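Bread for the holidays, and a slow starter

12/22/22

I moved to Halliday in the fall, and this is my first December baking in the new apartment. The kitchen is cold. The window over the sink doesn't close all the way and the landlord says it will be looked at after the new year. In the old place I could leave dough on the counter after dinner and it would be ready to shape before bed. In this kitchen it just sits there.

I keep a rye starter that I've had going for 3 years. I feed it 100 grams of flour and the same weight of water, and it used to double by lunch. The first week after the move it barely rose at all. I thought I had killed it by leaving it in the car overnight. I gave it two more days of regular feedings and it came back, but it is slower than it was and smells more sour.

What fixed most of the problem was the oven. I turn the light on, leave the heat off, and put the dough in there with the door shut. The thermometer says 60 on the counter in the morning, and the oven is a good deal warmer than that. The only trouble is remembering the dough is in there. I have preheated on top of it once already and lost a plastic lid.

I also changed flour. The store here doesn't carry the one I used to buy, so I've been using Velano bread flour, which comes in a bigger bag. It takes a little more water than I was used to. My first loaf with it was tight and dry. The second was better, and I've written the new amount on a card inside the cabinet door.
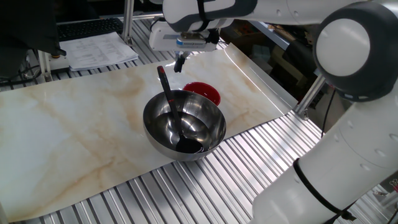
Steel bowl, black spoon, little red bowl behind.

For the holiday I'm making two loaves of the rye and a pan of plain rolls. The rolls use regular yeast. I like sourdough, but my family doesn't, and last year most of it went home with me. The rolls were gone before the ham was cut. I don't mind. They are easy, and I can make them a day early and warm them up in foil.

The rye is better after it rests, so I'll bake that tomorrow and leave it wrapped in a towel. Caraway goes in one loaf and not the other. My aunt picks the seeds out and leaves them on the side of her plate.

The drive to Fangate is long if there's snow, and I'd like to leave early. The bread will ride in the back seat this time. I still need to buy butter, and I need to feed the starter tonight and put it in the refrigerator while I'm gone.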